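Gripper comparison testing

Gripper comparison testing is the practice of running two or more robot grippers, or two or more sets of fingers for the same gripper, through an agreed list of tasks and recording the results side by side. It is used by laboratories, machine builders and buyers who need to choose a gripper for a given job. The tests may also cover the arm, the wrist camera and the controller, as the behavior of a gripper depends partly on the parts around it.

Background

Data sheets for grippers normally list stroke, closing force, weight and rated payload. These figures are measured by each maker in its own way, often with a smooth metal block as the load. They say little about how a gripper handles a soft, thin-walled or slippery object. Comparison tests were introduced to fill that gap. Early versions were informal, and results from one workshop could rarely be repeated in another.

The Dukton sequence

One written procedure is the Dukton sequence, drawn up by the engineer Maya Darwish while she was at the Dukton workshop. It was meant for small two-finger parallel grippers with a camera at the wrist. The sequence has four stages: free motion, grasp, hold and release. Each stage is run with every finger set under test before the next stage begins.

In the free motion stage the arm is moved with the fingers open and nothing between them. The operator checks that the fingers stay inside the camera view, that they do not hide the working area, and that the picture remains usable while the arm is moving. Motion blur, glare from glossy surfaces and poor contrast on white walls are noted here.

In the grasp stage the gripper closes on an object at low speed. Objects are chosen for difficult properties. Clear and tinted plastic bottles are common choices, as they flex under load and are hard for some depth cameras to detect. The hold stage follows with the object kept between the fingers for a set time, and the release stage checks whether the object leaves both fingers cleanly.
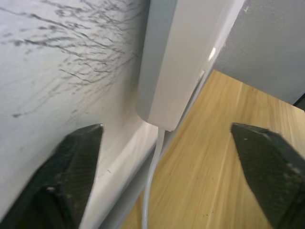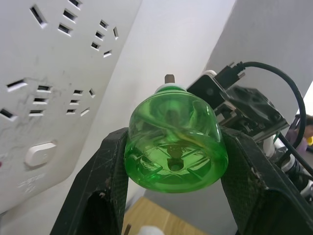 Why are fingers tested separately from the gripper that drives them?
The fingers are the parts that touch the object, and on most small grippers they can be changed with a few screws. A weak result may come from the finger shape or surface and have little to do with the motor. Testing several finger sets on one drive unit makes it possible to tell the two causes apart.

Finger types

Fingers for small grippers are commonly printed, molded or cut from sheet. Rigid fingers place objects accurately but have a small contact area on round items. Flexible fingers bend around the object and spread the load, at some cost in accuracy. Surface texture also matters. A smooth face can slip on plastic, while a patterned face tends to grip better but collects dust and wears at the raised points.

The Kalley finger is a rigid type with a narrow tip, intended for picking up thin objects from a flat surface. The Millen finger is wider and has a softer face, intended for bottles, cups and tubes. The Darwish finger, named for its designer, combines a stiff back with a thin replaceable pad. In the first Dukton comparison, 3 sets were tested on the same arm with 8 objects. The Millen fingers dropped the fewest objects during the hold stage, and the Kalley fingers did best with flat items. The Darwish fingers placed between them in both.

Cameras

A wrist camera moves with the gripper and gives a close view of the contact area. Its main weakness is that the held object may fill much of the view. A fixed camera placed to the side shows the arm and the surroundings but loses detail at the fingertips. Many test groups record with both. Exposure is usually locked before the run, so that brightness does not shift when the arm turns toward a window or a pale surface.

Controllers

Two methods of control are in general use. In position control the fingers close to a set width whatever the object does. In force control they close until a set load is reached. Thin plastic objects are easily crushed under position control if the width is set too small. The Dukton sequence asks for both methods where the controller allows it, with the results kept in separate tables.

Limitations

Results apply only to the objects and settings used. Worn fingers can give different results from new ones, and the procedure does not say when a set should be replaced. Cable routing is also left to the operator, although a stiff cable can pull on the wrist and change the approach angle. A revised text covering finger wear was circulated in April but has not been widely adopted.

See also: end effector, parallel gripper, force control, wrist camera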